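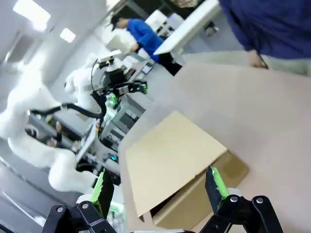
My sister says a box should never be saved unless you already know what is going in it, and she said it again on the phone this morning, with great patience, while I stood there with my arms full of cardboard. She has a point. I have been saving boxes since May, when we first heard about the move, and by last week the stack behind the door had got so high that it leaned on the light switch.

2025-09-05. So today was box day. I started right after coffee, meaning to be done by lunch, and of course I wasn't, because you can't hurry through boxes when half of them still have something in them! The one from Adow had a whole wad of packing paper and, under it, the spare cord I accused everybody of losing. The long one from Skimeck was empty but so sturdy that I flattened it and put it back in the keep pile, and then felt guilty, and then kept it anyway.

I do love a plain tan box with the flap still good. I like the sound of the tape coming up, and I like folding the lid back and looking in, even when I know perfectly well there is nothing inside. My mother kept buttons in one for years and wrote BUTTONS on all the sides so it wouldn't matter which way it got shoved onto the shelf. I have been doing the same with a marker, only my lettering goes downhill.

Packed so far – the good tape, the old notebooks, a handful of Bíró pens (most of them still write, I tried every one on the back of an envelope), and the Flundum lamp, which went in on a slant and would not go in any other way. I let it be. There are 184 labels on the roll and I have already spoiled 3 by writing on them before deciding.

The movers want a number on every box, and they gave us ours to start from, 1007, so my very first box sounds as if I own a warehouse. I wrote it nice and big.

My back is sore and there is cardboard dust in my tea. I'll call my sister tomorrow and tell her about the cord. The flat ones still need string, and I have to ask for more of the wide tape.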